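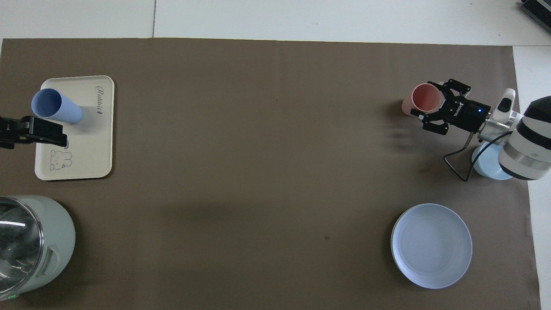
Zdeňka had put brown paper over the table before she unpacked anything. Her mother always did that with a new table, and it was the one habit of hers she had kept.

The apartment in Ollstead was on the second floor and cost 800 a month. The kitchen had been painted in March and still smelled of it when the windows were shut. She had carried the box up herself and cut the tape with a house key.

The tray came out first. It was cream, with two rabbits drawn near one corner and the word Rubbit down the side. Her brother had given it to her when she left home. He thought it was a spelling mistake and bought it for that reason. She thought it was just a name.

The blue cup went on the tray. It rolled over onto its side and she left it there. There had been a second one, but it stayed in Birngate with Isah, who drank his coffee from it every morning and had asked, in a very polite voice, if he could keep it. She said yes. Then she was annoyed for over 10 miles of highway.

She set the green pot at the corner of the table and plugged it in to see if it had survived the move. The little light came on. She put water in it, and some rice, and closed the glass lid.

While it heated she read the lease again. There was a page about the mailbox, which was number 361, and a page about pets. No dogs, no cats. Nothing about rabbits.

The phone rang.

"Did everything get there?" Isah said.

"Most of it."

"The tray?"

"It's on the table."

He was quiet for a bit. She could hear a faucet running at his end.

"I broke the cup," he said. "This morning. I was washing it."

She looked at the one on the tray. It was lighter than she remembered, or the light was different in here.

"That's all right," she said. "It was yours."

"I could look for another one."

"You could," she said. "They had them at Pindovero – that store by the station."

He said he would go by after work. The lid had started to fog, and she got up to look for a spoon.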